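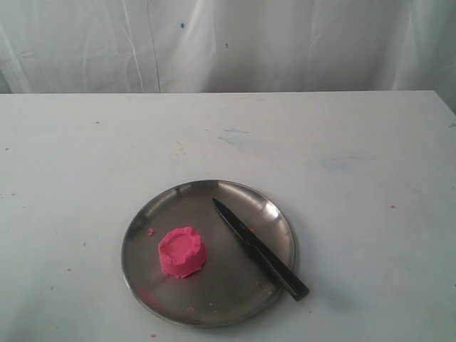
19 September 2025, Durnley bench. The Piltero cutting job stopped with a grip fault at cycle 242. Dough is the pink stuff, and the knife handle reaches out past the plate rim, so I checked whether the fingers were catching it too far back. Grip force was set to 40, should be 100. Plurkari update probably reset it in April.

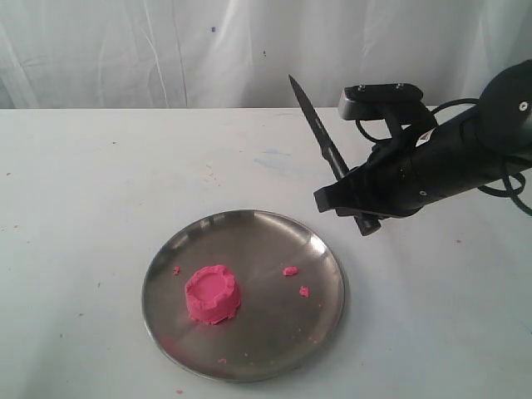 Văn thinks the force is a side issue and wants the arm speed limited whenever a blade is held, before anyone runs it again. Agreed. E-stop tested, fine. Force back to 100, two dry runs still to do.
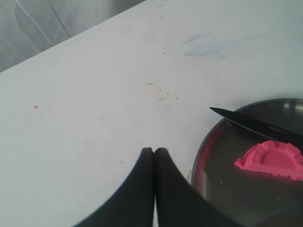 Wrist view, fingers nearly closed, knife on the dish.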